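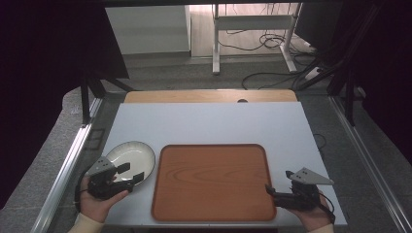
My half of the project was getting the examples, and I went in thinking it would be the easy half. Ruoxi Fu took the training code, I took the table, and we figured we'd meet in the middle by March (we didn't, more on that later). The plan was to have a person do the task with a pair of hand-held grippers, record everything, and let the model learn from the recordings. I picked table setting for the first batch, so the oval dish with the brown rim goes on the left, the wood-grain tray goes to its right, and I work with one black gripper in each hand. Both grippers have a cable hanging off them, and you would not believe how much of my brain went into those cables!

The first 55 recordings got thrown out, every one of them. I was moving way too fast, and I kept doing little fixes with my wrist that looked fine to me but came out as jittery junk when Ruoxi plotted the paths. Lanying Hao sat down with me and we replayed a bunch at half speed, which was pretty embarrassing. After that I made myself a rule: come in slow, close, wait a beat, then lift. If I messed up a grasp I kept recording and tried again, and I tagged the file "retry" so we could decide later whether to use it.

We ended up with more than 1000 good examples, all named and sorted in a folder system we called Zineck (long story, it was Xuelian Cai's idea). My best session was 24 in a row without a single restart, and then I went and got a huge sandwich.

About March: we missed it by two weeks, mostly my fault. I had changed the starting spot of the tray partway through and forgot to write it down, so Ruoxi's first model kept reaching for where the tray used to be. We split the files by layout and retrained, and the reaches got a lot closer. Next I'd like to get a second person recording, probably Lanying, because right now the model has only ever learned from my hands and my bad habits.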